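How to Prepare and Run a Garment-Folding Demonstration for Visitors

Guidance for presenters at the Tristside Robotics Teaching Laboratory
Last revised 14 February 2023

Purpose of this page

This page sets out the procedure for presenting the two-arm folding station to visiting groups. It applies to open days, school visits and partner visits alike. Presenters who have not led a session before should read it in full and attend one session as an observer before taking a group of their own.

The folding demonstration is given in room 2515. Groups are admitted by the side entrance and should be met there by the presenter. Bookings are handled through the Multora calendar, and any request for a date in August must be approved by the laboratory office, as the building is partly closed during that month.

Before the visitors arrive

Step 1. Confirm the group size and the age of the youngest visitor. Groups with children under 12 require a second member of staff at the barrier.

Step 2. Switch on the workstation and log in under the demonstration account. Personal accounts must not be used, as their saved settings may override the reduced speed limit.

Step 3. Open the Stakar control panel and select the profile named Visitor. This profile limits the speed of both arms and disables the fast return to the home position. Check that the profile name is displayed at the top of the panel before continuing.

Step 4. Run the arms through the empty motion check with nothing under the grippers. Listen for clicking at the joints and watch that no cable pulls tight when an arm reaches its farthest point. If a cable does pull tight, stop and report the fault. Do not attempt to re-route it yourself.

Step 5. Test both emergency stop buttons. Each one must be pressed, confirmed on the panel and released in turn.

Step 6. Move the barrier to the yellow floor line and place the printed schedule on the stand beside it.

Preparing the garments

Short-sleeved cotton T-shirts give the most dependable results and are the easiest for visitors to follow. Avoid anything with buttons, a hood or a slippery finish. Garments should be clean, dry and free of loose threads.

Choose a color that stands out from the table, so that visitors at the back of the group can see each fold. Garments that are waiting their turn may be kept at the sides of the table, provided that the center is left clear for the one in use.

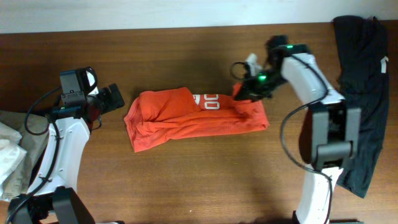 Presenters should decide in advance how they will speak about results that are less than perfect. Visitors often expect a shop-quality fold, and a short explanation given early will prevent disappointment. A T-shirt may end up as a long, uneven bundle, with a lump of cloth at one half, flatter layers at the other and its printed graphic partly hidden under a fold. Point to such features directly and explain that cloth changes shape each time it is touched, so the system has to judge its position again after every movement. Adult groups usually respond well to this part of the talk and it may be extended for them.

Giving the demonstration

Step 1. Welcome the group and give the safety notice. The wording is on the card attached to the barrier and should be read as written.

Step 2. Explain what the station does in two or three sentences. Keep the history of the project for the end – most groups want to see movement first.

Step 3. Place the garment in the center of the table, step back behind the line and announce clearly that the arms are about to move. Start the folding routine only when the second member of staff, if present, has signaled that the group is in position.

Step 4. Remain silent during the first fold. Visitors look more closely when they are not being spoken to, and questions will come without prompting.

Step 5. On the second run, describe the work as it proceeds. Name each action in simple terms: reach, grasp, lift, lower, release. Where the wall display is available, switch it to the wrist camera so that visitors can compare the view from the gripper with their own.

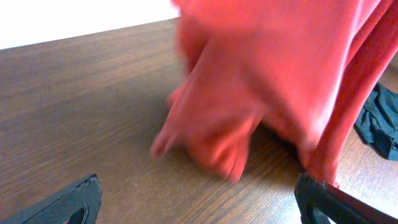 Step 6. If a grasp fails, allow the routine to make one further attempt. If that also fails, pause the arms, reset the garment by hand and begin again. The arms must be shown as paused on the panel before anyone reaches over the table.

Step 7. Invite questions. Allow no fewer than ten minutes for school groups. Questions about cost or purchase should be referred to the laboratory office.

Common difficulties

The gripper closes on air. The cloth is lying too flat at that point. Pause the arms and raise a small ridge in the fabric by hand.

Two garments are lifted together. The waiting garments are too close to the center. Move them outward and restart the routine.

The routine stops with code 72. The panel has lost contact with one of the arms. End the demonstration, continue with the talk and inform the duty technician afterward.

Visitors cannot see. Divide the group in two and repeat the demonstration. Do not move the barrier forward.

After the session

Return both arms to the rest position, close the control panel and switch off the workstation. Fold or hang the garments and return them to the labeled drawer. Record the number of visitors, any stops and any faults in the session log.

Questions about this procedure should be addressed to Han-gyeol Kwon, Visits Coordinator, room 200.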